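Which tasks to show at a robot open day for families and local firms?

Posted in Workshops and Labs

Ludivine Hoarau
August 21, 2025

Hello all. I have the charge of preparing an open day in our lab at Stalby. We made one already in May and 174 persons came, more than I expected, so this time I want to do it better. English is not my first language, please excuse the mistakes.

We have a table with two arms, and people stand on three sides of it. In May we made only one demonstration: the arms folded a small towel. When it went well, the visitors liked it very much. When it went badly, it took a long time, and the families at the back left before the end. I also had a group from Guérin, a packaging company, who asked me questions about their own products, and a towel did not help me to answer.

So I have two questions. First, which task is good for people who stay only a few minutes? Second, is it better to have a person at the controls, or to let the arms run from a learned program, with the risk that it fails in front of everybody? My colleagues are divided. I would prefer the learned program, but I am afraid of silence in the room.

The budget for objects is small. I can buy simple things from a supermarket, but nothing made specially.

Flovar
Controls. Always have a person at the controls. We did it on program once and it stopped with the mayor watching. Also put tape on the floor so the kids stay back. Good luck

marek_in_the_shop
Good evening Ludivine. I have helped with four open days, two of them for a school, so I can tell you what we learned, but your room is maybe different.

For the task, I would take sorting or picking from a tray. Each pick is short, and a visitor who arrives in the middle understands it at once. If one pick fails, the arm tries again and the day continues. With a towel, one bad corner can spoil the whole thing. For your packaging people it is also closer to their daily work — they can imagine their own box on the table.

For the objects, please do not choose only easy ones. We began with foam cubes, and the engineers among the visitors became bored quickly. After that we changed to flat cards and printed packaging, and the discussion was much better. Flat things are difficult to take because the fingers need an edge. You can say this to the visitors before you start, then they watch the fingers and they are patient.

On the second question I do not agree completely with the answer before me. I would do both. Start with the learned program, and let a colleague sit ready to take over. Tell the public which one they are seeing. In our case people were more interested after a failure, if somebody explained it calmly. The silence that you are afraid of comes when the speaker looks at the screen and forgets the room. So you need two persons, one for the machine and one for talking.

Our own table for this kind of task is arranged like this, with the tray where both arms can work:
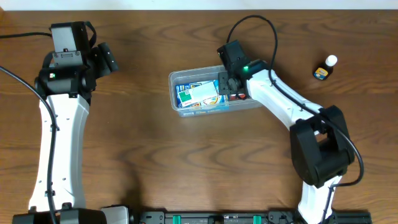
Please keep a free space on the side of the tray where the public stands, so that they can see what is taken out. Choose a low tray too. We tried a deep box before and the children saw only its wall. If the ceiling lamps are strong, test the reflections in the plastic the day before, at the same hour as the visit.

About the groups: we take ten people for each turn, with a short pause after. In the pause we put the objects back in a mess by hand. Do not arrange them nicely, or somebody will say that the positions were prepared. Better still, let a child mix them while the arms are stopped, and start again only when everybody is behind the line.

One more practical thing. Check that the emergency stop is near the person who operates and also near the person who speaks. In our first year it was only at one end of the table, and I had to walk around a group of parents to reach it.

Ludivine Hoarau
Thank you both. I will try the tray with cards next week and keep the towel for the last group, if there is time. Marek, do you give the visitors something to read while they wait, or do you only talk?

marek_in_the_shop
One page on the wall, big letters, with the names of the parts. We printed leaflets the first time and found most of them on the chairs.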